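**Descaling a kettle: vinegar or citric acid?**

**plovville_pete**
Moved to Plovville in April and the water up here could be sold by the slab. My kettle has a crust you could tile a bathroom with. Mum says vinegar. The bloke in the hardware shop says citric acid, but he also sells citric acid. Who's right?

**taniamondal**
Citric acid. Vinegar works, but you'll be drinking chip shop tea until the autumn. I put a heaped tablespoon in half a kettle of water, boil it, leave it 20 minutes and rinse twice. Our water report came back at 92 on whatever scale they use and I do mine once a month.

**Welel14**
> you'll be drinking chip shop tea until the autumn

Only if you can't rinse. I've used white vinegar for 14 years and my tea tastes of tea. Half vinegar, half water, and don't boil it unless you want your eyes to stream. Leave it overnight and go to bed like a normal person.

**taniamondal**
Overnight! And what do you drink in the meantime, Welel?

**Welel14**
Water. Out of the tap. With all the bits in.

**karunaratne_k**
Both fine. What matters more is emptying the thing. People leave an inch in the bottom, boil it, top it up, boil it again, and then act hurt when it furs over. I tip mine out after every brew and I descale twice a year, if that.

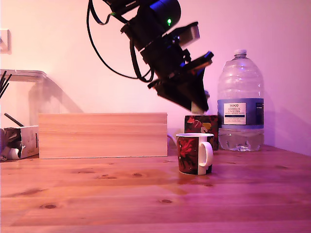 The same goes for mugs, by the way. That brown ring is tannin stuck to scale, and scrubbing only gets you so far. Bicarb on a damp cloth shifts it. My father-in-law holds that a stained mug makes better tea, and I have stopped arguing with him – he owns the house.

**plovville_pete**
What about a filter jug? My neighbour on Adell Road swears by hers.

**Welel14**
Your neighbour will be buying cartridges until 2089. A bottle of vinegar costs less than a bus fare.

**taniamondal**
I'm with Welel on the jug, which pains me. Ours lives in the cupboard behind the fondue set.

**karunaratne_k**
Disagree, a jug is decent if you change the cartridge on time. Hardly anyone does.

**plovville_pete**
Right. Did the citric acid this morning. A lump the size of a biscuit came off the element and I feel oddly proud. Will tell Mum it was vinegar.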